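Diary > Winter > Laundry
We use cookies to remember your preferences. By continuing to read you accept this.

2018-07-09

Washing day again, which in July means washing week. I put the first load on before breakfast and it's now well past tea and I would describe the bulk of it as cool and undecided. The ducted heating people will be thrilled with my contribution this quarter.

I have finally retired the old airer, the Skulter, the one that folded itself up whenever a towel looked at it sideways. I had it since I moved in and it took a bit of skin off my thumb most winters. The new setup is a Brosta, with metal poles, and it cost me $79, a sum I once would have spent on a nice dinner. I did look at the Gavalas heated one. It was $425. For $425 I'd expect it to fold the fitted sheets and apologise for the last ten years.

Also bought clip hangers, yellow ones, because they were the only colour left in the shop that wasn't a sort of hospital beige. I'd been against them on principle (my mother draped, her mother draped) but I have to admit the socks come off them without that crease across the ankle. Cuff over the bar and let it dangle. It took me until my age to learn how to hang a sock. 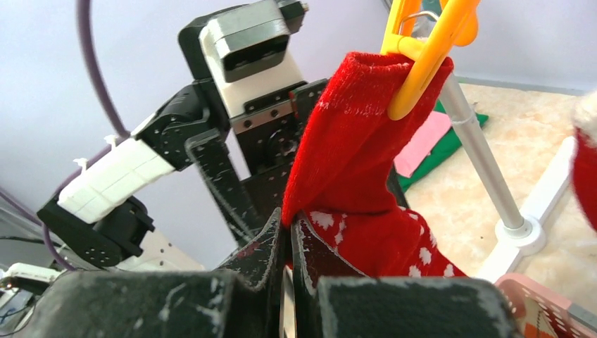 The red Christmas ones with the little white snowflakes have been in the wash every week since April, so any idea of them being seasonal went out the window a while ago. I suppose here they make more sense in July anyway. They're the warmest pair I own and the only ones that stay up inside gumboots. They also shed. I have been picking red fluff off the grey jumper all afternoon and it now has a faintly festive look about the elbows.

Spun everything a second time at 400, the slow one, on account of the wool. The Vullero does its walk across the laundry at anything faster and I wasn't in the mood to chase it. Must get the feet levelled. I wrote that in here last winter too, I checked.

Tried the rack by the back window first, for the sun, of which there was perhaps 40 minutes. Then the hallway, where I walked into it carrying a cup of tea. It has ended up in the spare room with the door shut and the window open a crack, and the whole room smells of powder and damp flannelette. I quite like it. The doona cover is over the door because there is nowhere else on earth for it to go.

Sheets tomorrow if it's fine. The forecast says showers, then more showers, then "easing". Out of pegs again as well, and I don't know where they go. Soup for tea, the last of the pumpkin, bit bland.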